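Pirkico Wellbeing » Workplace Nutrition » Supplement Cupboard Check

Supplement Cupboard Check, Lustden office
Checked Aug 24, 2025

Vitamin D, 1000 IU tablets
In date: yes
Lid closed: no
Comment: Lid found in the biscuit drawer. Tablets moved to a clean jar and the old label copied across, in handwriting a pharmacist would be proud of.

Fish oil capsules
In date: no (March)
Comment: Binned. They had welded themselves into a single large capsule, well over the daily dose.

Protein powder, Deken vanilla
Scoop present: yes, 2
Comment: Neither fits this tub. Batch 1294 matches the delivery note.
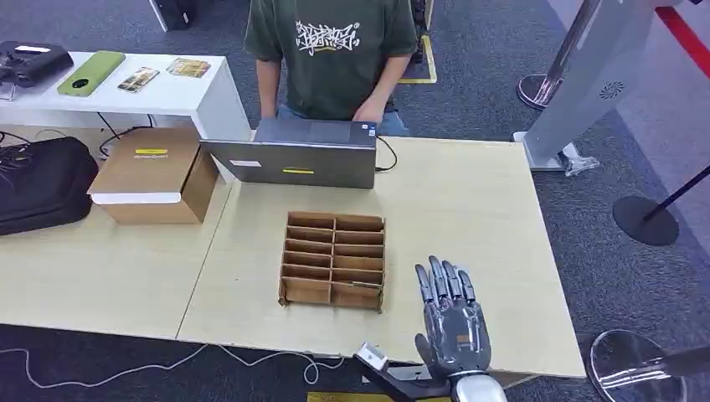

Cardboard organiser, compartments empty.

Herbal teas, Diệp ginger and lemongrass
Sealed: mostly
Comment: One packet held shut with a hair clip. Accepted – the clip works better than the zip did.

Magnesium powder
Label readable: no
Comment: Could be magnesium. Could be icing sugar. Disposed of without a taste test, whatever the kitchen rota suggests.

Allergen sheet on door
Present: yes
Comment: Lists 7 products, including two we stopped buying. Reprint needed.

Out of reach of visiting children
Pass: yes
Comment: Also out of reach of most adults. Step stool requested again.

Result: pass with actions. Recheck in March.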